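Braltness Packaging Supply - Customer Support
Ticket: Cledell carton tape splitting and lifting at the flap
Status: Closed
Opened: 7 December 2025
Customer: Tanner McIntyre, Bouchard
Assigned to: Vernon Pelletier
Product: Cledell clear carton sealing tape, hot melt adhesive, standard core
Category: Product performance / dispenser

CUSTOMER, first message

We got our reorder of Cledell clear tape, 27 cases, and started using it at both packing tables. Two problems.

First, the tape splits lengthwise when we pull it. It starts as a narrow sliver on one edge and then the sliver runs down the roll and we have to cut it away with a knife to find a clean start. It happens on most of the rolls at the table by the dock door and hardly ever at the other table.

Second, on some cartons the tail end of the tape comes up off the side of the box. The packer presses it down and by the time the box is on the pallet the end is up again. We tape the top and bottom with a single strip along the center seam, no H pattern.

We did not have either problem with the last order. Same item number, same hand dispensers. I would like to know if this is a bad batch, and if so how we return it.

SUPPORT, V. Pelletier

Thanks for the detail. I'm treating these as two separate problems until we know they are connected. Before I open a return I need the following:

The lot code from inside the core on a roll that splits, and from one that doesn't.
Where the cases are stored, and how warm it gets there overnight.
The make of carton, and whether it changed when the tape did.
How old the blades are in the dispensers at each table.
How long the tail is down the side of the box, roughly.

Please also swap one thing for me. Take a roll that is splitting at the dock table and run it on the dispenser from the other table. Don't cut the sliver out first, just move the roll across and keep going. Write down what happens.

CUSTOMER

Lot code is the same on every roll I looked at, good and bad. Cases are on the floor next to the dock door. No heat at that end. I don't have a thermometer there but it's cold enough that we wear jackets in the morning. The other table is inside the main room and its tape comes off a shelf in that room.

Cartons are new, yes. Purchasing switched us to Lekuvstead boxes, which have more recycled content. I didn't think of that because the switch came a little before the tape did, and we were using up old boxes.

Blades: no idea. They came with the dispensers.

Tail is short. The packers like to stop just past the corner.

I moved the roll over. It kept splitting for a while and then the split ran out to the edge and it was fine after that. Moved it back to the dock table, new split in a few boxes.

SUPPORT, V. Pelletier

That is useful. If the film was bad it should keep splitting on either dispenser. A split that runs out and then comes back on the original dispenser points at the dispenser. The usual cause is a nick at the edge of the tape. Clear film tears easily once an edge is nicked, more so when the tape is cold and takes a harder pull to unwind.

On the dock table dispenser please check:

1. The blade. Run a cotton rag along the teeth, not a finger. If the rag snags on one tooth and not on the others, that tooth is bent or burred. Replace the blade.
2. The side plate. Look for a ridge or a dent where the edge of the roll runs against it.
3. The tension knob. Loosen it until the roll turns freely, then tighten only until it stops overrunning.
4. The hub. The roll should sit all the way on. A roll that hangs off the hub feeds crooked and one edge drags.

Also look at how the rolls are stored once they're out of the case. Rolls that get tossed loose into a bin or stood on edge on concrete pick up dents on the side, and a dent in the side of a roll makes a nick in every layer it reaches. Keep them flat in the carton with the dividers in.

For the lifting, bring a case inside and leave it overnight before use. Hot melt adhesive grabs poorly when it's cold. We ask for over 50 degrees at the time the tape goes on. The box should be at that temperature too, so if the flat cartons are stacked by the door, move a bundle of those.

CUSTOMER

Rag snagged at the left side of the blade. One tooth is bent outward. That's also the side the slivers start on. Side plate looks okay to me. Knob was cranked all the way down. One of the packers says it was like that when he started.

I backed the knob off and the pull is a lot lighter. Still splitting, less often. Do you sell the blades or do I need a new dispenser?

Loose rolls, yes, we keep them in bins under the table and they get thrown in.
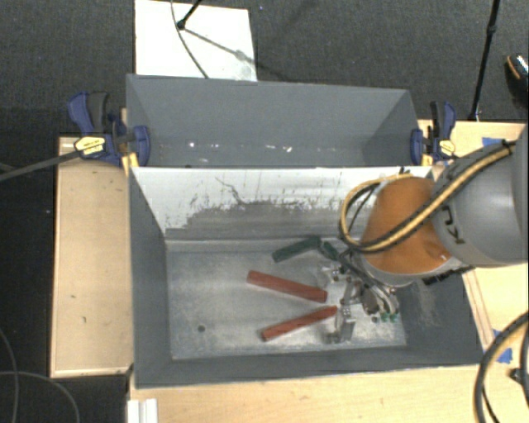 Gray metal bins, worn patch on the inner wall of the front one.

SUPPORT, V. Pelletier

We sell the blades. I've added a pack to your account at no charge and it will go out with the next truck. They fit with two screws. Hold the guard back with the dispenser pointed away from you, take the screws out, slide the old blade off and put the new one on with the teeth facing the same way. Wear a cut glove.

Until they arrive, don't try to bend the tooth back with pliers. It usually snaps, and then you have a sharp stub that nicks the tape worse. If you have to use that dispenser, keep it on the low volume work and put the good one where the most boxes are.

For the rolls, anything with a flat spot or a dent on the side, set it aside. You can often save it by pulling off the damaged layers if the dent is shallow. If you can see the dent run in toward the core I wouldn't bother.

How did the warm case do?

CUSTOMER

Warm case unwinds much easier, everybody noticed. Lifting is better but it hasn't gone away. It's worst on the large box. That one goes out at 22 pounds packed and the flaps bow up a bit, so there's some push on the tape.

Small boxes are fine now.

SUPPORT, V. Pelletier

Good, that narrows it. What's left is the large Lekuvstead box. Recycled board has shorter fibers and more dust on the surface, and a flap that bows keeps pulling on the tape for as long as the box sits there. Three things to try, one at a time so we know which of them did it:

1. Make the tails longer. We recommend at least two inches down each end of the box. From what you describe you are well short of that.
2. Wipe the tape down with the flat of the hand or the wiper on the dispenser, including the tail. Carton tape is pressure sensitive. Laying it on the board without pressing leaves it sitting on top of the fibers.
3. Check the fill. If the flaps bow, either the box is overfilled or the contents settle upward when the bottom is taped. A slightly taller box may be cheaper than more tape.

A simple test for adhesion: tape a closed box the way your packers do it now, and a second one with the longer tail pressed down firmly. Leave both for 20 minutes in the main room and then peel the tails slowly by hand. On a good bond the tape brings paper fiber up with it. If it comes away clean, it never wetted into the board.

CUSTOMER

Did the peel test on the large box. Old way came off clean, nothing on the tape. Long tail, pressed down, tore the top layer of the board. Tried it again on another box with the same result.

Nobody here was using the wiper. On the dock dispenser it's folded under and stuck to itself. I straightened it out and it works okay.

Bowing flaps I've passed to purchasing. They're not going to change the box before January.

SUPPORT, V. Pelletier

Then I'm comfortable saying the tape is fine and I won't open a return on the lot. If you still want one roll looked at, mail me one you haven't used, in its wrap, and I'll send it on to our quality desk with the ticket number on it. That's up to you.

While the large box stays as it is, you could use the heavier Cledell grade on that size only. It has a thicker film and more adhesive. It costs more per roll, so I wouldn't change the small boxes over. I can send a couple of sample rolls with the blades.

CUSTOMER

Yes to the samples please. No need to look at a roll.

INTERNAL NOTE, V. Pelletier

Added blades and two sample rolls of heavy grade to outgoing shipment. No charge on either. Customer's order history shows the dispensers are several years old and there are no blade orders against the account. Suggest sales mention blades at the next reorder.

CUSTOMER

Blades came and I put one on each dispenser. The old one from the dock table had two bad teeth once I had it off in the light. No splits at either table since we changed them, apart from one roll that had a dent in the side.

Samples are good on the large box. With the long tail I don't see much difference between the heavy grade and the regular one, but the packers forget the long tail when they're busy and the heavy one forgives that. We'll order a small amount of it for that box.

The tape is on the shelf in the main room now and the dock table gets a case brought out as needed. Rolls stay in the carton until they go on the dispenser.

One question. Can I still use the cases that were sitting by the door, or did the cold ruin them?

SUPPORT, V. Pelletier

You can use them. Cold doesn't harm the adhesive for good, it only makes it stiff while it's cold. Let them come up to room temperature in the closed case so they don't sweat. Use the oldest cases first.

CUSTOMER

Okay. You can close this.

Ticket closed by V. Pelletier
Resolution: Bent blade tooth and overtightened tension knob (splitting). Cold tape, short tails and no wipe-down on recycled board (lifting). No product return.
Linked items: replacement blade pack, heavy grade sample request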